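Pasus Learning: your questions about course certificates and reminders

How long does my certificate last?
Most of our workplace courses run for twelve months from the day you finish, though a few (fire safety is the one people ask about most) are set by your own employer, so do have a peek at your learning page if you're unsure.

Will I get a nudge before it runs out?
You will! We send a friendly email 30 days before, and another five days before, and your manager gets a copy of the second one.

I'm fasting during Ramadan. Can I have longer to finish?
Of course you can. Ask your manager to move your due date, or drop a line to Prakash Murthy on the Bavside support desk and he'll happily sort it out for you. Any extension given this year can run to the end of April.

Can we bring over our old records from Pitico?
Yes, and it's less bother than it sounds. Save them as a spreadsheet, with no more than 3000 rows in each file, and upload them from the Records tab. Larger teams are welcome to send several files one after another.

I passed, but my certificate hasn't appeared. What now?
Give it five minutes or so, then refresh the page. If it's still missing, close the course using the Exit button and open it again.

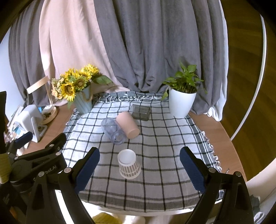

Can I print my certificate at home?
Open My Certificates, choose the course you want and press Print. It fits nicely on a single sheet of A4.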